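Two Bowls and a Gripper: Living With the Hurska Hand Kit

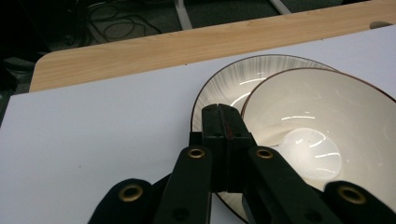
By our home tech writer
Hands-on | November issue

My kitchen has seen a lot of gadgets, but the Hurska is the first one that made me think this hard about picking up a bowl.

It's a hand-held gripper from a small outfit called Druvance. You hold it, you do a chore with it, and the recording goes off to teach a robot arm the same move. The kit costs $2000, or you can rent one for 16 dollars a day (I rented, my bank account and I are on good terms and I'd like to keep it that way).

Bowls are where Druvance tells you to begin, and I see why. They're slick, they're round, and when two of them overlap you have to decide which rim you're going for. I went in at the spot where they meet, with the tall black jaw block right up against the brown edge of the back one, and I swear I held my breath! The white sheet goes down first. The manual wants a plain surface under your dishes, and it says so on what felt like every page.

I love how the thing is built. The matte black links fan out on both sides, with brass-colored grommets set into them, and it looks more like good luggage than lab gear. It's bulky, though. Look down at your own work and there's a whole lot of gripper between you and the dishes – my neck got a real workout from leaning around it.

Druvance asks for 40 tries at each chore before you send anything in. That sounded easy over coffee. By the second batch I was talking to the bowls.

The software, Folar, is the weak spot. It sorts your tries into keepers and rejects, but it won't say why a try got tossed, and I'd have paid extra for one plain sentence. The Olaniyan add-on, a set of softer tips for glassware, wasn't ready when I had my kit, so I can't tell you if it's worth the wait.

Would I buy one? Not at that price. But I'd rent it again for a long weekend, and next time I'm starting with spoons.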